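4.2 Does a clear surface help?

Advice on kitchen layout often claims that a bare, pale work surface makes small tasks quicker and tidier. The claim is repeated in the Premero guide and again in the Plorport survey, and neither source offers much to back it up. The Plorport figures come from 12 households that had already agreed to clear their counters, which is a poor way to find out whether clearing them does any good.

We therefore kept our own layout plain. A white board was laid over a wooden table, and the task used a cup and a spatula-like tool. Figure 2 shows the layout.

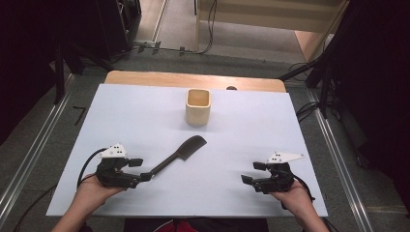

Figure 2. White board on the table, with the square cup toward the far edge and the dark gray tool lying at an angle in front of it.

We doubt that a layout this sparse can say much about a real kitchen. Few people cook with one cup and one tool in reach, and a pale cup on a white board may be harder to pick out than the same cup on bare wood. Barroso's layout, with its 100 items, has the opposite fault: any delay could be blamed on the crowding, the lighting or plain boredom.

Nor are we convinced that tool angle matters as much as the Stunia handbook suggests. It treats a slanted handle as a mark of poor order. We found no test of that idea in the handbook, and we do not assume it in the sections that follow.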